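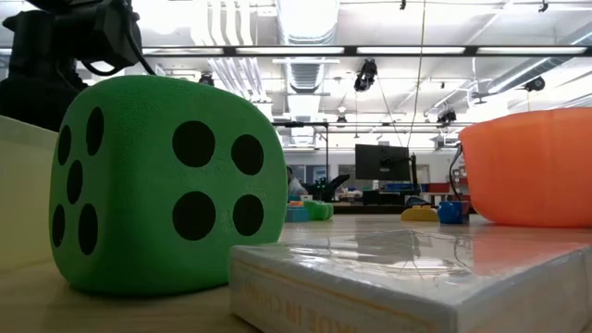 Figure 3. Green foam die and a flat white box in clear plastic wrap on a tabletop.

4.2 Booking lead time and vehicle choice

The booking records used in this section come from Kulell, a limousine and party bus operator with depots in Udden and Tikbridge. After removing canceled trips and duplicate entries, 1457 bookings remained. Each record gives the date the booking was made, the date of the trip, the vehicle class, the stated party size and the purpose of the trip as entered by the booking clerk. Airport transfers under a standing corporate account were left out, as the customer in those cases does not choose the vehicle.

Lead time is the number of days between booking and travel. It differed a good deal by purpose. Wedding customers booked months ahead and seldom changed the vehicle afterward. Customers planning a night out booked late, often in the same week, and took what was left. School formals fell between the two, but with a sharp peak in March, when several schools announce their dates at once.

We expected party size to be the main factor in the choice between a stretch limousine and a party bus. For groups of 13 or more this was true, and almost trivially so, because only the buses can legally carry them. For smaller groups the picture was less clear. Many customers who would have fit in a limousine hired a bus, and the clerks' notes suggest two reasons: standing room, and the wish to keep a few seats open for guests who had not yet confirmed. The second reason matters for our demand model. The stated party size is a guess at the time of booking, and it tends to be a guess on the high side.

To check this, we compared the stated size with the driver's passenger count for the 542 trips where a count was written on the run sheet. The stated size was higher than the count more often than it was lower. The gap was widest for night-out bookings and close to zero for weddings, where the seating is usually planned in advance. Run sheets were filled in less carefully at the Tikbridge depot, so the comparison leans toward trips out of Udden.

Price had a weaker effect than we assumed in Section 2. Kulell charges by the hour with a fixed minimum, and the hourly rate for the smallest bus is about 20 percent above that of the longest limousine. Split across a group, the difference is small. Ouazzani, the second operator in the area, sets the two rates level, but it would not release its booking records and we cannot say whether its customers choose differently.

Town cars were treated as a separate market. They were rarely booked by the same customers and almost never as a substitute for a larger vehicle, except on weekends when both depots were fully booked - and in those cases two or three cars were usually sent together under one booking number. We counted such bookings once and assigned them to the vehicle class first requested.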